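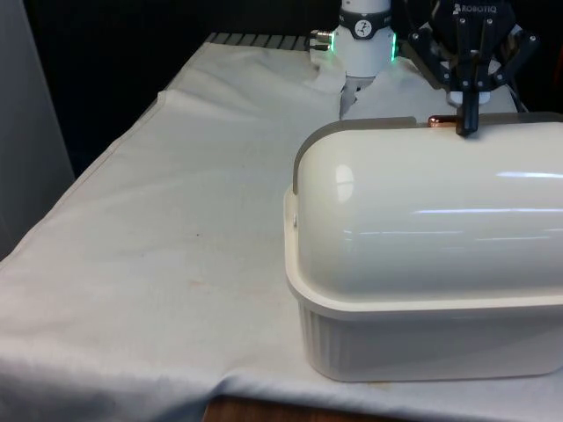 요즘 식빵 굽기에 완전히 빠졌어요! 5월 들어 거의 매일 밤 반죽을 합니다. 시작은 Fathima가 보내준 레시피 한 장이었는데, 강력분 200g에 물 123g, 이스트 조금, 소금 조금. 정말 이게 전부예요. (저는 처음에 오타인 줄 알고 다시 물어봤어요.)

제일 신나는 건 탕종입니다. 밀가루 일부를 물에 풀어 약불에서 저어주면 풀처럼 걸쭉해지는데, 이걸 식혀서 본반죽에 넣으면 다음 날까지 속이 촉촉해요. 세 번째 구웠을 때 결이 쭉쭉 찢어지는 걸 보고 밤 11시에 혼자 소리를 질렀네요!

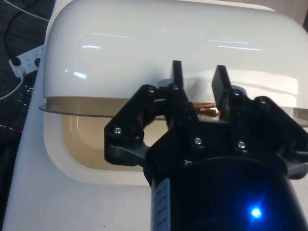
둥글고 반질반질한 하얀 몸체

밀가루는 동네 가게에서 2,000원 더 비싼 걸로 바꿔봤는데 향이 확실히 고소해요. 버터는 꼭 말랑할 때, 반죽이 어느 정도 뭉친 다음에 넣으세요. 처음부터 넣었다가 글루텐이 안 잡혀서 고생했거든요.

다음엔 Mizanur가 알려준 호밀 80g 버전을 해보려고요. 물을 더 잡아야 한다는데 얼마나 더인지는 안 알려줬어요. 혹시 해보신 분 계시면 댓글 부탁드려요!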